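4. Uploading a Song and Its Video to Your Jara Artist Page

Before you start, please finish section 3 and confirm your artist name. The name on the song must be the same as the name on your page, including capital letters.

1. Log in to Jara and open the tab "My Releases".
2. Press "New Song". Choose "Gospel", "Choir" or "Praise and Worship" as the genre. You can choose only one.
3. Upload the audio as a WAV file. MP3 is accepted, but listeners with a Turker account will then not see the high quality mark.
4. Upload the cover picture. It must be square.
5. Type the lyrics, or paste them from a text file. Leave one empty line between verse and chorus.
6. Add the video, if you have one. The longest allowed video is 14 minutes.

Note: The song title can have up to 33 characters. Longer titles are saved, but the player shows only the beginning — please check how yours looks on a phone. 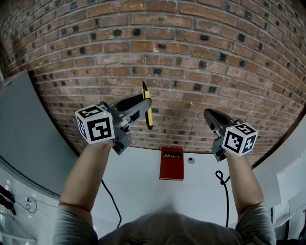
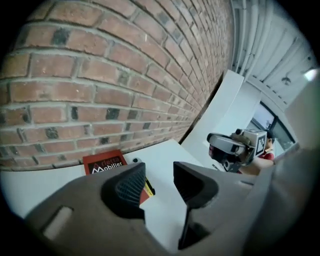 After the video is uploaded, Jara offers you 4 still pictures from it, and you select one as the thumbnail. The title is printed over the thumbnail in white letters, so the background is important. A red brick wall like the one in both pictures gives good contrast for the title, but the white table is a bad place for it, and the letters will get lost there. Use the "Title position" arrows to move the text up or down until you can read all of it.

7. Write the credits. Singer, songwriter and producer have separate fields, also when it is the same person.
8. Set the release date and the hour. Jara uses the time zone of your profile.
9. Press "Send for Review".

Caution: After you press "Send for Review", the audio file can not be replaced. If you find a mistake in the mix, you have to cancel the release and begin again from step 2. Lyrics and credits can be corrected at any time.

If you see error 391, the sound in the video and the sound in the audio file have different lengths. Cut the silence at the end of the video, or select "Video version is different" and upload again.

Continue with section 5 to share the release with your choir or your church.

© Storkudus, Plolldale | Contact | Terms | Back to top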